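Filed under: Bench notes / Textiles & fillings

December 11, 2022

Back on the down-versus-synthetic question, which I had hoped was settled in September. The Flellel sheet that came with the new batch says their fibre fill "recovers fully after repeated compression". Fully is a big word. I asked what load, how long, and how many times, and got the same sheet back with a cover note.

So, own test. Cut squares of fill, weighed, stuffed into identical cotton pockets, pressed under the flat iron plate overnight, let go, height read with the dial gauge at the four corners and the middle. Same as the Skurnness round last year, except that I've stopped trusting the corners. The pockets are sewn by hand and the corners tell you more about my sewing than about the fill.

Plate weighed again before starting: 691 g. The old label on it says 737. I don't know who wrote the label or what they were weighing at the time, but every figure in the Skurnness table was worked out from it, so that table wants redoing before anyone quotes it again. I have put a pencil line through the summary and left the raw readings alone.

First pass, Flellel: looks good. Too good, if anything. The pockets came up so evenly that I suspect the plate was resting on the side seams and hardly pressing the fill at all. Pongsiri fill came up less, and lumpier. Before we write "Flellel better" on the board, note that the Pongsiri pockets were the flatter ones with the narrower seams, so they took the whole weight. That is a test of seams. Will re-sew the lot with the seams turned outward and go again.

Gultivero: two pockets only, as the sample bag was nearly empty. Not worth drawing a line through 2 points, though I notice someone has done so on the shared graph. Please take it off.

Other things bothering me:

The room. Heating goes off at night and the damp comes up. Down sulks in damp air and the fibre mostly doesn't, so any overnight test in here flatters the fibre. We need the hygrometer back from the dye room, or at least a reading when the plate goes on and another when it comes off.

Washing. All of this is on fill that has never been near water. People wash jackets. The maker's sheet talks about compression and says nothing at all on laundering, and I'd like to know whether that is an oversight. Proposed: one wash, line dry, then the same plate. After that, the dryer with and without the tennis balls. I have heard the tennis ball advice all my life and never seen a number attached to it.

Handling. Height after a rest and height after a shake are two different readings and we have been mixing them. From now on no shaking unless the sheet says "shaken" beside the figure. Pocket 162 is void, I shook it without thinking.

So for now my view is that we know nothing about Flellel that we didn't know in September, apart from the true weight of the plate. The seams get done first, then the hygrometer, then the wash test, and the graph stays blank until all three are in.

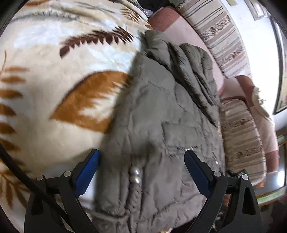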